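Combien de démonstrations pour une tâche de versage à deux bras ?

Olesia Kobzar

Bonjour à tous ! Je me suis lancée dans la collecte d'exemples pour un apprentissage par imitation : le bras gauche amène une bouteille au-dessus d'un gobelet, et le bras droit est censé intervenir ensuite. J'ai 961 épisodes téléopérés (oui, j'ai mal au poignet), et la politique confond encore les deux gobelets une fois sur trois. Faut-il continuer à empiler ou revoir ma façon d'enregistrer ? Je mets une vue de la caméra fixe, bouteille au-dessus du gobelet rose, pince de droite ouverte.

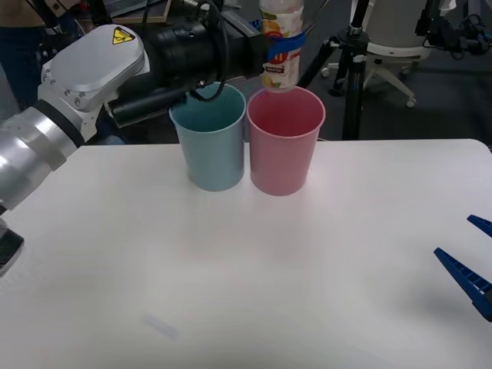 Dernière modification : février, par Olesia Kobzar

Je précise que la consigne texte change à chaque épisode (« verse dans le rose », « verse dans le bleu »), mais que je range presque toujours les gobelets dans le même ordre, bleu à gauche.

Laine Ots

Ben voilà, tu as ta réponse dans ta dernière phrase ! Si le rose est toujours à droite, ton modèle peut très bien apprendre « droite » et se fiche de la couleur. J'ai eu exactement ça sur notre projet Cirkell. On a refait environ 800 épisodes en permutant les gobelets et en les écartant un peu (les tiens se touchent presque, à ta place je commencerais par là), et ça allait déjà beaucoup mieux. Pense aussi à garder 4 dispositions que tu n'enregistres jamais, juste pour le test.

Tomás Rafferty

Moi j'en ai fait 4 000 et ça marche. Après, je n'avais qu'un seul bras.

Olesia Kobzar

Merci Laine, je permute tout dès demain matin. Tu gardes les épisodes où la bouteille tape le bord, ou tu les jettes ?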